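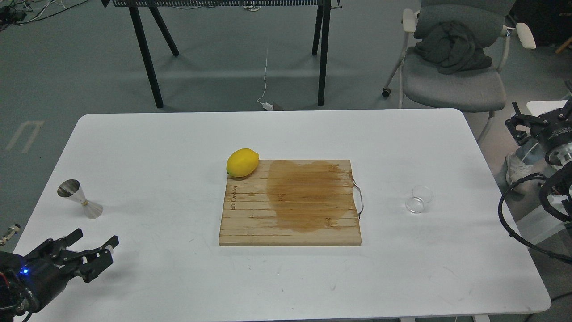 Dawber asked whether we would take people who had never worked near a robot arm. Yes, we will, and for half of the places we would prefer it. Please read the rest before you write to us.

Nutley is looking for 8 paid participants for a fault study starting in September. It concerns the two-armed bench set-up we use for bar and kitchen tasks, such as picking up a measuring cup and setting it down again.

What went wrong

Over the summer one of the grippers began to let go late. The control software, Skonik, reported the fingers as open while they were still holding. The arm then moved off and took the object with it. We logged 187 late releases in 3000 attempts. Most did no harm. In one, a full measure went over the table and reached a connector, and the arm stopped with its fingers shut. The person at the bench put a hand in to free the cup before pressing the stop button. They were not hurt, but they should not have been able to do that so easily, and we have changed the way we work.

The gripper has been refitted by Florkari and has since done 100 releases without a fault. We now want to know how people react when an arm does something they did not expect, and whether the new stop procedure is clear to someone seeing it for the first time.

What you would do

Sit at the bench for a morning or an afternoon, follow the arms through a set task and stop them whenever you think something is wrong. Some faults will be set up on purpose - we won't tell you which. The arms run at reduced speed and a member of staff holds a second stop button throughout.

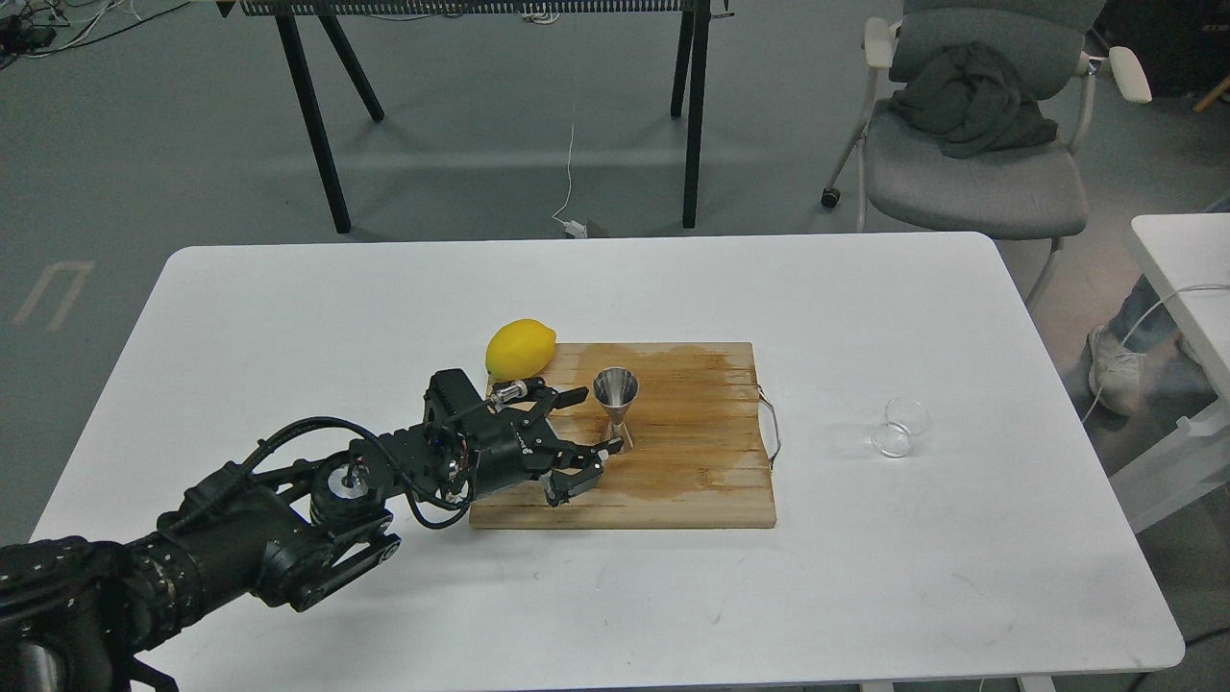 Who can take part

You must be 18 or over and able to reach and press a button quickly with either hand. Long hair must be tied back, and no loose sleeves, lanyards or bracelets at the bench. We can't take anyone who worked on the gripper repair.

Pay and how to apply

Sessions are paid at our usual visitor rate, with travel on top. Morning sessions start at 9.30 and afternoon sessions at 1.30. Write to the Nutley bench team with your name, the times you can manage and a line on any experience with machinery - none is fine. We will send the safety sheet and consent form with our reply.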